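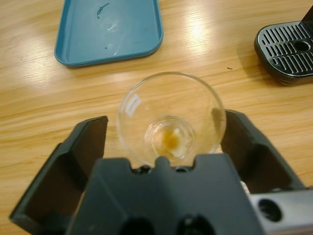

From: Teodora Papadopoulos
To: Flerkcombe Home Preservers list
Subject: Re: [preservers] Sticky residue in glass cups, and the label question

Hi all,

Answering the February post a bit slowly as I've been away. I've quoted the relevant parts and cut the bit about the jar order.

> I've ended up with a shelf of glass cups and tumblers from the tasting
> table, all with a bit of dried syrup or honey in the bottom. Brown and
> shiny in one spot, whitish and smeary in another. The dishwasher takes
> off most of it but leaves a ring. Is the whitish part mould, or sugar,
> or something in the glass?

Hard to say without having it in front of me, but with honey or syrup my first guess is sugar. When a thin layer dries out, part of it stays glassy and part of it goes cloudy as it crystallises. Tip some warm water in and leave it for twenty minutes. Sugar will go. If it's still there after that and feels rough under a fingernail, the glass itself is probably etched and you can stop scrubbing. If it's fuzzy or smells off, bin what's in it and wash the cup properly before it goes near food.

Thick-bottomed cups can fool you as well. The base bends whatever is under it, so on a timber table you get wood grain showing through and it can look like a stain. Hold the cup up to a window before deciding it's dirty. I scrubbed one of the Vurka tumblers for a good while before I worked that out.

> I don't want to use anything abrasive because half of these belong to
> the hall.

Agreed. What I do, in order:

Warm water, twenty minutes. Not boiling, some of the hall glasses are old and I've cracked one that way.

Bottle brush with ordinary dish liquid. Turn the cup, not the brush, or you only clean the middle and leave a ring where the wall meets the base. That's the ring you're getting from the dishwasher too, I think. The spray doesn't reach that corner well when the cup is leaning.

If there's still a film, a splash of white vinegar and the same amount of water, ten minutes, rinse. This is for hard water more than sugar. We have hard water at Flerkcombe and I gather Flustska is worse.

Dry upside down on a rack, not on a tea towel. The towel traps the damp and you get spots on the rim.

> Second question. The little white labels. We put them on the side of
> each cup so people knew which sample they had, and now they won't come
> off. Some of them have gone blank so we can't even tell what was in the
> cup.

The blank ones are thermal labels. The print goes when they get warm or handled a lot. I raised this last year and I'm raising it again: please don't use thermal labels for tastings. The paper ones from Yousafzai take pencil, and pencil stays put. They come on a roll of 1,000, and we got through 789 labels last season across all the tastings, so one roll does us with some over for mistakes.

To get the old ones off, rub cooking oil over the label, leave it for an hour, then push it with your thumb. Eucalyptus oil is quicker but the smell hangs about and I wouldn't use it on anything going back out for tasting the same day. Don't put labelled cups through the dishwasher hoping the label will wash off. The paper comes away, the glue bakes on, and the bits of paper end up in the filter.

If you do need to know what was in an unlabelled cup, check the tasting sheet. Cups were set out in row order, so if they were packed in row order you have a chance. If they were all tipped into one tub, forget it.

> Last thing, is it worth measuring what's left? Somebody suggested
> weighing the leftovers so we'd know how much to pour next time.

I wouldn't weigh every cup. Compare what went into the jugs with what came back. At the last one we took 800 mL of the amber syrup and 700 mL was poured, with hardly any left in the cups, so the pours were the right size for that one. The dark honey was another matter and a lot of it went down the sink. Smaller pours for that, and put it at the end of the row, as people are slowing down by then.

Two other things while I'm writing.

The wooden tables in the side room need wiping down after each tasting, including under where the cups stood. Drips get carried along on the bases and there were ants last time. Damp cloth, then a dry one. No spray cleaner please, it has taken the finish off one table already. Brush the crumbs off first or you just push them into the grain.

The green crate is for clean glasses only. If a cup still has anything in the bottom, it goes in the grey tub with the lid on. I opened the green crate before the last meeting and had to rewash the lot.

Happy to take the cups with stuck labels if whoever has them can drop them at mine before the next tasting. I have the oil and a spare bottle brush. Leave them on the side porch if I'm out, the back gate sticks.

Teodora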